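Folding a thick garment with ribbed cuffs

Household notes, sheet 584

Thick grey fabric behaves differently from shirt cotton. It springs back, the layers slide, and the ribbed cuffs are tighter than the cloth they are sewn to, so they pull the end of each sleeve or leg into a bunch. The method below deals with the cuffs first and the large panels second. It applies to sweatshirts, jogging bottoms and anything else with a knitted band at the end.

Work on a table covered with a cloth. A bare polished top lets heavy fabric slip. A checked cloth has the further use that its lines can serve as a guide for straight edges, provided it has been laid square to the table. 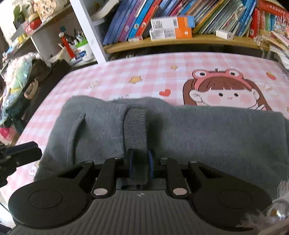 Jolham, 10/03/2022

Before starting, empty any pockets and close any zip. Shake the garment once from the shoulders or waistband and lay it face down.

1. Find the seam where the cuff joins the main fabric. Hold the cuff flat with one hand and draw the fabric away from it with the other until the gathers even out. Do not stretch the ribbing itself.

2. Check whether the cuff has doubled over. A doubled cuff adds two layers at the point where the fold is already thickest. Turn it out to a single band unless the garment is meant to be worn with it turned up.

3. Take hold of the cloth just below the cuff, pinching both layers, and lift. The ribbing should hang without twisting. If it twists, the sleeve or leg has rolled along its length; lay it down and turn it back towards the side seam.
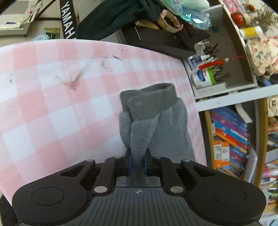 4. Bring the sleeve or leg across the body. The cuff should lie inside the outline of the main panel, clear of the edge by the width of a hand. Cuffs left on the edge make a lump at the corner and tip the pile.

5. Smooth the large panel from the centre outwards with a flat palm. Fleece marks if pressed hard along a crease — use light pressure and go over it twice.

6. Fold the lower third up, then the upper third down over it. For the Pomer shelf insert, which is 300 mm deep, fold in half once more. The Jondel drawer is shallower and takes the garment rolled, starting from the end opposite the cuffs.

The finished parcel should stay closed when set down. If it opens, the cuffs are probably still under tension and steps 1 and 2 need repeating. 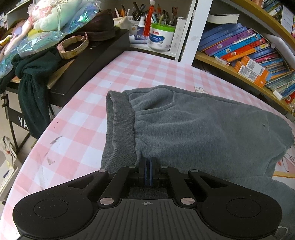

Should the cuffs be folded inwards or left showing?

Inwards for shelf storage, where a flat stack matters. Leave them showing in a drawer of rolled garments, as the band makes it easier to tell tops from bottoms without unrolling anything.

Storage over summer

Wash and dry fully before packing. Lay the heaviest items at the bottom and leave space at the top of the box. Turn the stack over in January if it has not been used by then, and refold along different lines.

Related sheets: 3677 (knitted gloves and socks), 3899 (table linen)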